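Bradura tablecloth, dark green, $56
Reviewed by Wycliffe Makori

I bought the Bradura because my old cloth had reached the stage where guests asked about it kindly. Fifty-six dollars is a lot for something whose job is to be spilled on, and I wanted it to earn the money.

The color is a proper dark green, deep enough to forgive gravy. Coffee is another matter.

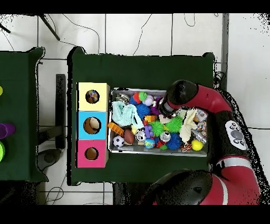
Dark green cloth, with boxes and a tray on top.

The label promises 300 washes. I'm at nine, so check back when I'm old. It came out of the first one with a crease down the middle that two rounds of ironing only annoyed. The hem is straight on three sides - the fourth has its own ideas.

The Flolden is cheaper and slides around like a wet fish. I'm keeping this one. Four stars, and five if they fix the hem.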